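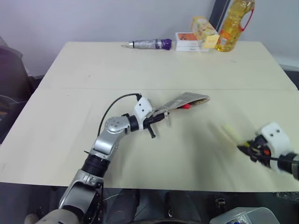
*Folded umbrella, boxes and the long table*

## About Hirkard

Hirkard is a small film rental club in Clermont. We lend DVDs and Blu-rays by mail and at our counter on Butt Street. Macarena Casado opened it with 231 discs from her own shelves, mostly crime films and old comedies from Spain and Italy.

Today our members can keep 4 films at home at the same time, and there are no late fees. When a disc comes back we check it and clean it before the next person receives it. If a film is missing from our list, please write to us and we will try to find it.

Members also write the reviews on our site. We correct the spelling but we do not change the opinion, even when it is a very bad one.

In August the counter is open only in the mornings. Mail orders continue as usual.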